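Re: [grippers] two-finger vs. box tool, first sim results
Date: April 4, 2021

An earlier message to the list said:

> We ran the Kollisis controller against our old one on the small
> sticks task, 200 episodes each, all in sim. Kollisis came out well
> ahead. I think we can stop arguing about fingers and order the
> hardware for Travthorpe.

I'd hold off on ordering anything. I loaded the same task here at Tanadton over the past couple of evenings, with the same table and the same seven pieces, and I don't read the results the way you do.
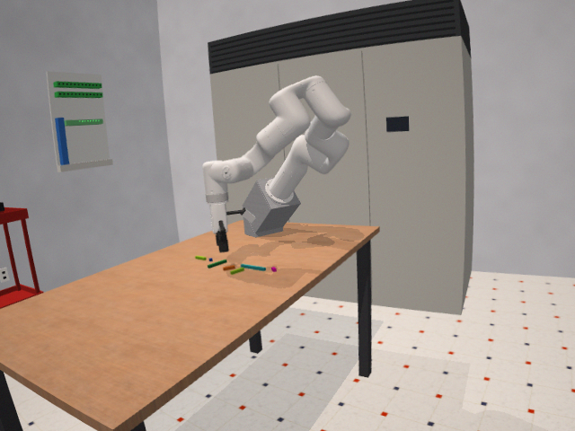 My first complaint is the comparison itself. The old controller was run with the approach speed we picked in October for a different set of parts. Kollisis got a fresh tune. Give the old one a fresh tune as well and then tell me how far ahead anybody is. I did a quick one by hand and most of the gap went away, though I wouldn't bet money on my tuning either.

Second, what counts as a success? As far as I can tell from the script, a pick is scored when both fingers report contact and the wrist has moved up. I went through the logs and found 43 episodes marked good where the piece was back on the table before the arm reached the drop point. That is a lot of good picks that I would call drops.
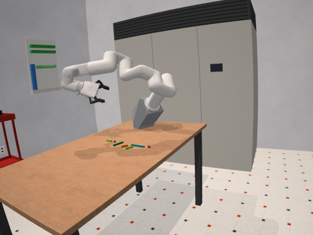
Third, friction. The pads are set at the default value, and so is the tabletop. Real rubber on a real painted stick won't behave like that, and the thin pieces are exactly where it will bite us. Intarasuk said much the same on this list last year and was told it would be sorted out later. Was it? I can't find a change anywhere in the files.

I also don't see why the two-arm layout is being scored with the one-arm numbers. A second arm over the same table changes which paths are free, and the planner backs off a good deal more – at least it does on my machine.
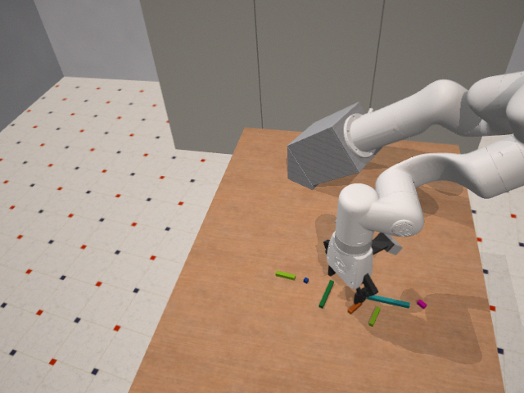 What I'd want before we spend anything: 800 episodes per controller, both tuned by the same person, with a pick scored only at the drop point. Friction should be varied between runs. And please post the seeds, the ones in the folder don't reproduce your table for me.

If Kollisis still wins after that, fine, order 2 of them.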